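Trestholm hype is getting ahead of the roster

Jul 3, 2024

Trestholm has not played a down since last fall, and already people are talking about a Lasport League title. Two of the league's weekly podcasts have them first in their preseason rankings. The club sold out its first batch of season tickets and put a countdown clock on its website, set to the opener against Calimlim.

I would slow down.

The case for Trestholm starts with the last four games of the season, when the offense averaged 386 yards and the team won three of them. That looks great until you check who was on the other side. Two of those opponents had already been eliminated and were playing backups by halftime. Over the full season the average was 279 yards, good for the middle of the pack and no better.

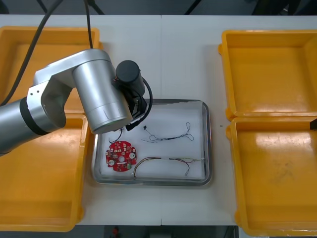 The bigger worry is up front. Trestholm lost both starting tackles this spring and has replaced one of them, with a guard who has never played on the outside for a full season. Fans keep telling me the skill players will make up for it, and I don't see how. Look at the silver arm in the photo, with the black gripper mount hanging below its wrist module: everything out there depends on the elbow and the links behind it, and an offense is built much the same way. The quarterback can be as talented as you like. If the pocket folds in two seconds, he is throwing off his back foot to a receiver who hasn't turned around yet.

Head coach Precious Castillo was asked about the line on Monday and gave the answer coaches give in summer.

"We like our group," Castillo said. "We think the guys in the building can do the job, and if they can't, we'll look at other options."

She did not say what those options were. The club has one open roster spot and, by its own account, not much left to spend.
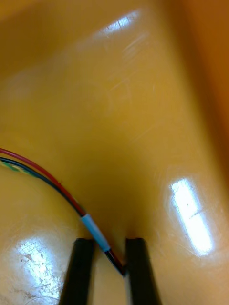
None of this means Trestholm will be bad. The defense was good last year and should be good again, with nine starters back and a secondary that gave up only one long touchdown after October began. The kicking game is settled. Castillo is a careful coach who doesn't burn timeouts, and her teams don't collect dumb penalties – in this league that alone is worth a win or two.

But a good defense and a careful coach is what they had last season, and it got them six wins and an early exit. What has changed since then is mostly talk. The one big signing, a running back from Fekden, arrives with 258 carries on his legs from last year and a hamstring that kept him out of spring practice. The club says he will be ready for camp. Clubs always say that in July.

And then there is Calimlim, which nobody in Trestholm seems eager to discuss. Calimlim won the division, kept its whole offensive line, and scored at least 21 points in every home game. It also beat Trestholm twice. If there is a favorite in this division, it's the team that won it and brought nearly everyone back.

A fair guess for Trestholm is seven wins and a shot at the last playoff spot on the final weekend. That would be progress. It would also be a big letdown for anyone who believed the rankings, and I suspect some of those ticket holders will be calling for a new quarterback before the leaves are down.
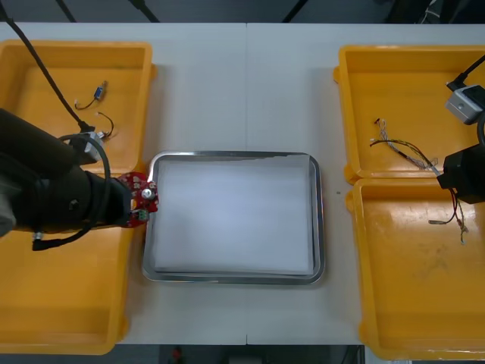
What's next

Camp opens in three weeks with the full squad due to report. The first practices are closed, so any news on the tackles will come from the club. Trestholm plays one preseason game, at Fekden, and Castillo has said most of the starters will sit out the second half. The opener against Calimlim is at home.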